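The gripper is the easy part, they said 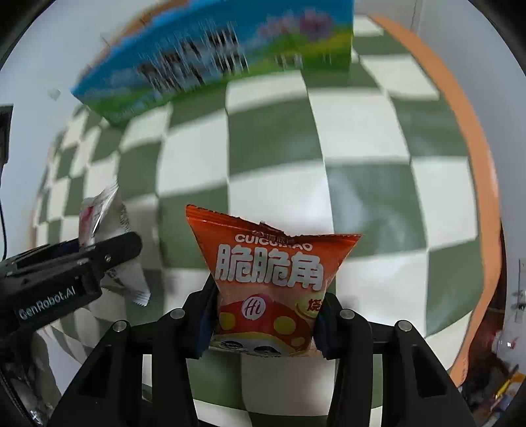
I have been hearing since the spring that home robotics has finally arrived, and I've now spent most of July in a shared workshop trying to find out where it arrived, exactly. So far I'd say it got as far as the parking lot.

Some background for anyone who skipped the last post. There is a small group of us at Bronley, the shared workshop behind the old print works, who are trying to build an arm that can tidy a kitchen table. Erhan Tuncer started it. His brother Recep does the electronics, Huệ Huỳnh writes nearly all the software, and I cut brackets and complain. The arm is called Güneş, after a boat their father used to own. The plan is that a person does the tidying by hand with gripper tools, the recordings go into a model, and the model teaches the arm. You pinch, lift, put down, and start over.

My problem is with the word "teaches." I have no doubt that a person holding a two-finger gripper can pick up a bag of snacks. I can do it, and I'm clumsy. Of course it goes well, there's a human brain attached to the handle! Every time Erhan plays back a good clip and says "look how clean that is," he is admiring himself.

Snack bags were his choice, by the way, and I argued against them. I wanted blocks, maybe cans. A bag is nasty. It's full of air, the film slides, and the seal at the top folds whichever way it feels like. Squeeze the sides and the whole front of the pack curves, so the lettering bends round toward the fingers and whatever the camera learned about the flat version is not much help. Then there's shiny film, which throws bright patches all over the place. Erhan's answer is that real tables have bags on them. Fine. Real tables also have soup.

We did have a long argument about the tablecloth. Ours is green and off-white check, a bit glossy, and through a very wide lens the rows of squares bend as if the table were a barrel. Recep thinks the pattern gives the tracking something to hold on to. Huệ thinks it gives the model something to memorize, and that the first time we move Güneş to a plain table it will forget what a table is. I'm with Huệ. Recep bet me lunch. I intend to collect.

Numbers, since people keep asking in the comments. Huệ wanted 1,000 good recordings before she would train anything. We got 235 in the first stretch, and then the pace dropped, because picking up the same objects over and over is dull work and grown adults start finding reasons to sweep the floor. Wian Mnguni, who runs a similar project out of Trulmont and has been at it longer, wrote to tell me that 1,000 was optimistic and he'd want 2,000 for anything soft. He also said his arm still drops bags. I found that more useful than any video I've watched this year.

So what does the arm itself do? We tried an early version one evening with what we had. Three attempts, same starting spot, same bag. On the first it closed its fingers well above the bag, on nothing, and then carried the nothing very carefully to the far side of the table. On the second it got the bag by one corner and turned it over. The third one was a proper grasp and a proper lift, and there was cheering. Erhan wanted to call people. I asked him to run a fourth and he said the motors needed a rest.

I'm being hard on him. The mechanical side is good, and I didn't expect that. Linked fingers that stay parallel as they close are a much nicer thing to own than the hooks I built in my garage, which mostly crushed what they were given. Soft pads help too. If you're building something at home, spend your time there first – you will get more from a decent pad and a stiff bracket than from another week of recordings. Mine are cut from scrap aluminum and the one at the wrist still flexes. I've bent a new one and it flexes less.

What I want before I believe any of this is boring. A different tablecloth. A bag the model has never seen, handed over by someone outside the group, half empty if possible. Yavuz Dursun has offered to bring his kids' leftovers from the Dultlow market, and I can't think of a meaner test. I also want failures counted the same way as successes, on the same sheet, in pen.

Erhan has agreed to the sheet. He hasn't agreed to the pen – he says he'd like to be able to fix mistakes.

Wrist bracket drawings go up once I've checked the hole spacing again. The set I posted last time is wrong on the left side, so please don't cut from it.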